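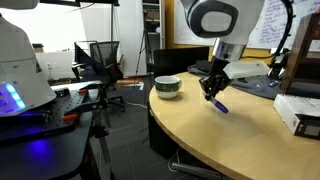 Page last changed: Oct 5, 2026

Chapter 6
The Shared Table

Most advice on keeping a work table in order starts with a rule: clear it at the end of the day. I have read that rule in a good many office manuals and seldom seen it followed for longer than a week. A table that several people use fills up again. A cup stays near one end, a keyboard sits by its monitor, a cardboard box takes a corner, and a cloth gets spread out and then has a small thing put down on it.

Is that disorder? The manuals say yes. I doubt it. Balthasar Ruchti, whose course notes are still handed out at Hevgate, claimed that a bare surface saves each worker 200 hours a year. He never showed how he got the figure, and the students who repeat it have not asked.

Naa Yakubu's objection is better. She argues that a marker left within reach of a whiteboard is already put away, whatever the drawer labels say. Her view has its own weak spot, as Section 2 will show: "within reach" depends on who is sitting where, and people move.

This chapter looks at what stays on a table, what drifts there, and who ends up moving it. Before reading on, write down what is on your own table now. Do not tidy it first.

6.1 What counts as belonging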